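Call for participants: people with steady hands and a bit of patience
Posted January 23, 2023

Hi everyone, Siiri Rozīte here. Some of you came along to our sessions before the break and some of you have been writing to ask why everything went quiet. Short answer, we had a fault, we stopped, and now we're starting up again and I need people. Long answer is further down, and please read it before you apply, as it's the reason this round is set up differently from the last one.

The project is called Plarnora. We record people doing ordinary jobs with their hands around the house so that robot arms can be taught from the recordings. Picking things up, moving them over, tidying a table, handling cloth. You don't need to know a thing about robots. If you can fold a tea towel and follow a simple instruction, you're already most of the way there (folding it neatly is a bonus, mine come out like parcels).

What you'd be doing

Some tasks are done with a hand-held gripper, a sort of pincer with a camera on it that you carry about and use in place of your fingers. Others are done wearing a sensor glove, with fixed cameras watching. You'd get a go at both. Each task is short and gets repeated, with the objects moved around in between, and you can ask for a breather whenever you like. There's a fair bit of standing and leaning over tables, so wear something comfy and shoes you can be in for a few hours.

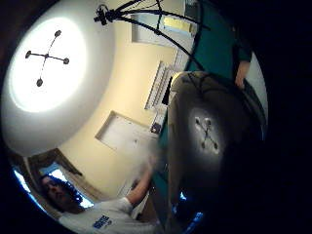 So, what went wrong. In the second week one of our test arms, the one at the Brilard workshop that plays back what people have recorded, went for a plastic cup and didn't stop when it got there. It kept pushing, tipped the table stand and gave one of our own staff a bruised wrist. She's fine, she was back the next day and cross with me for making a fuss, but I made one anyway! No participant was in the building. Even so, an arm that keeps going when it should stop is about the worst thing you can have in this line of work, so I shut the playback down that afternoon and we went hunting.

We found two problems sitting on top of each other. The first was a timing fault. The glove readings and the camera pictures were meant to line up, and over a long session they slowly drifted apart, so in the bad recordings the hand closed well after the pictures said it should have. The arm learned to be late. The second was the force limit on the arm, which had been switched off for a calibration job and never switched back on. That one is on us, me included. I signed the checklist, and the checklist didn't have a line for it. It does now.

We went back through 3208 recordings to sort the good from the bad. I'll be straight with you, that was a miserable January. Most of the hand-held gripper work was usable. Most of the longer glove sessions were not, and those are the ones we have to do over.

What's changed

Glove sessions now stop for a sync check between tasks. It's dull, you hold your hand still and then tap, and we wait for the numbers to agree. If they don't agree, we bin that task and you still get paid for it. Cables get taped or tucked before anyone starts moving. And no powered arm is allowed in a room where participants are recording, full stop. Kalniņš, the outside firm that went over our fault report, asked for that last one and I was happy to say yes.

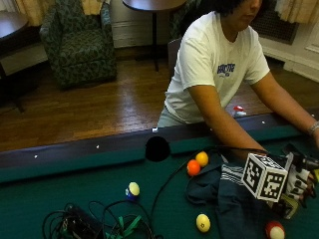 You can also call a halt yourself. Say "stop" out loud, for any reason or none, and everyone stops. We practise it at the start so it doesn't feel rude. Last year I noticed that people were too polite to mention a strap that was pinching or a cable that kept snagging on their sleeve, and I'd much rather hear it in the first minute.

Who I'm looking for

I have 11 places. Adults only, left-handers very welcome, glasses are no trouble. I'd love a mix of hand sizes, as the glove needs testing on small and large hands alike. Please give this round a miss if you have a sore wrist or shoulder, or if adhesive tape brings your skin out in a rash.

If you took part last time, yes, you can apply again. You already know where the biscuits are kept.

The practical bits

Sessions are at Prarkent and run for half a day, with a proper lunch. Each person does 2 sessions. Travel is covered if you keep your receipts. You'll be on camera, and your face may be in some of the recordings, so read the consent form properly and ring me if any of it is unclear. You can pull out later and we'll delete your recordings.

To apply, send me a short note with your name, which hand you favour, your glove size if you know it, and which mornings or afternoons suit you. Tell me as well if you'd like a copy of the fault report. It runs to 17 pages, the dry parts are very dry, and anyone who takes part is entitled to read the lot.

Siiri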